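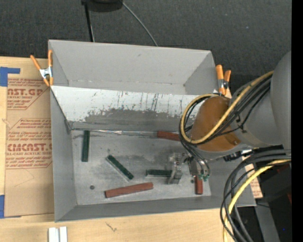 Slide 1. Six blocks and a bin

Leave it up while people find seats. Don't start yet.

Opening line: three green blocks, three reddish-brown ones, one steel-grey bin. Any four-year-old could empty it, and would then put the blocks down the back of the radiator, so let's be fair to the machine.

Things to point at if the room is awake:
– One green block is standing up close to the side wall. Fingers need space either side of a thing, and walls are very bad at moving over.
– A reddish-brown one is right against the foot of the tall panel. Same trouble, different wall.
– The green one under the gripper is lying flat with clear floor near it. If I were a robot I'd start there too.

Mention the orange spring clamps holding up the panel. Every automation budget I have ever seen has a line for clamps, usually under "sundries".

Slide 2. Why bins are hard

Keep this short. Johannes Magagula has the vision talk after lunch and will do it properly.

Finding the block is mostly fine now. Deciding where to put two narrow fingers is the slow bit. People nudge, tip, scrape and shake the box without noticing. Ask who here has ever planned a grasp before taking a biscuit. (Wait. Elias Sfeir will put his hand up. Move on.)

Slide 3. The Toltmont trial

We ran a picking cell at Toltmont last November. 900 picks, one shift, plain parts. 13 of them needed a person to reach in. Sales called that nearly hands-free. The person whose hands they were had another word for it.

Say clearly: different cell, different parts from slide 1. Someone always asks.

Slide 4. And at home?

The Kondness people want to know when it will do the washing-up. My answer last year was 15 years. My answer now is still 15 years – I'm nothing if not steady.

A block keeps its shape when you pick it up. A sock has no such manners. Cutlery drawer: maybe. Duvet cover: I can't do it either.

Slide 5. What I'd buy today

Dull parts, same size, good light, someone nearby with a stick. Fastell does a decent job of this and so does Pillai. Don't get drawn on prices.

Questions. If there are none, go back to slide 1 and ask which block they would leave till last. My money's on the one by the panel.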